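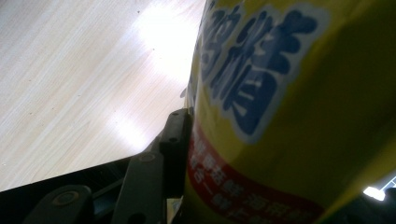

Slide 1. Yellow sauce tub, gripper finger against the side.

Title up, wait for the door to shut. Hello, thanks, I'm the one standing in for Hjørdis Nyberg, her slides, my opinions. Blame accordingly.

Question for the next bit: can a machine put the shopping away yet? Short answer, some of it, slowly. Long answer is the talk.

Start with the tub. Fat, round, smooth wall. Finger is up against the left side of it. Ask the room how wide they think a hand has to open for that. Let them guess. People always say "just grab it". Grab it where? Curved side, shiny table, glare in two places on the wood. A camera down that low gets mostly yellow and a bit of lettering, so how does it know where the tub stops?

Mention the Girnska shop trial here (quick!). 11 kinds of item, shelf to basket. Tins and boxes fine. Anything big and round, they widened the fingers and then it couldn't do the small stuff. Don't get dragged into the funding story.

Pongsak Wannasri's line, good one, read it out slow: "A cupboard is a thousand small decisions and you make them while talking on the phone."

Drink of water. Next slide. 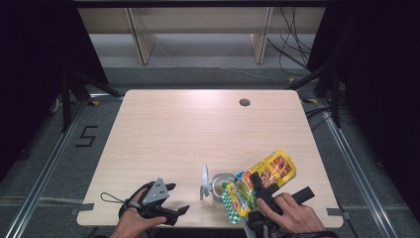
Page last changed: 27 October 2024

Bags. Bags are the real problem.

Point at the snack bag, right-hand gripper. Crinkled, lies at a slant. Where's the edge of it? Moves when you squeeze. Squeeze too hard, crisps are dust, too soft and it slides out. A person's hand is doing the squeezing on this one, finger on the trigger, so all the judgement is still ours. Say that clearly, someone at Vondeo took it for a robot last time and we lost ten mintues.

Then the cup just behind the bag. See-through, glass or plastic, can't tell from up here and nor can the machine. Different grip for each. Little white stand next to it too, easy to knock.

Two hands is the other thing. Left one open over the table. At home you hold the cupboard with one, put away with the other, never think about it. Skaltatus tried 1,000 goes at one job with both arms, 7 months, still wouldn't let it near thier own kitchen.

So where are we:
shop floor, same boxes, same shelf: yes, I'd pay for it
home, mixed bag of shopping: no, not this decade I reckon
wiping down, folding: ask me after, I get cross

If short of time skip Sukprasert, go straight to questions. If someone asks about price say I don't know. I don't.

Clicker back to the front desk.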